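Robotics Club: Simulation Team Gets Ready for Cistine

The simulation team has moved on from single-arm tasks. Since the last newsletter, all 8 members have been working in a virtual kitchen with two robot arms, a marble counter and a few items of food. Prasetyo Nair built the task list, and each pair of students takes one task per session. 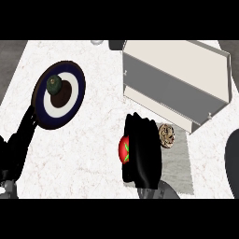
Most of the work so far has gone into timing. Both arms run from the same program, and a delay in one tends to upset the other. Bayu Pasaribu rewrote the part that passes messages between them, and the team plans to log 1,000 runs before the Cistine meet in August. 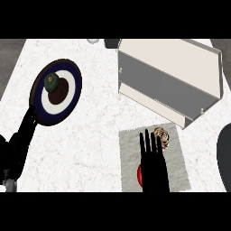 Scoring at Cistine is strict about dishes. A team loses 10 points for anything that falls off a plate, so the club is spending extra time on lifting. With the left arm holding the plate up at an angle and the small green fruit still on it, there isn't much room for error. Gurlow, our practice partner, uses slower arm speeds, and we may try the same settings.

The next open session is Saturday, March 23, 2024, in the computer lab. New members are welcome and don't need any coding experience. Bring a laptop if you have one. The club has 2 to lend.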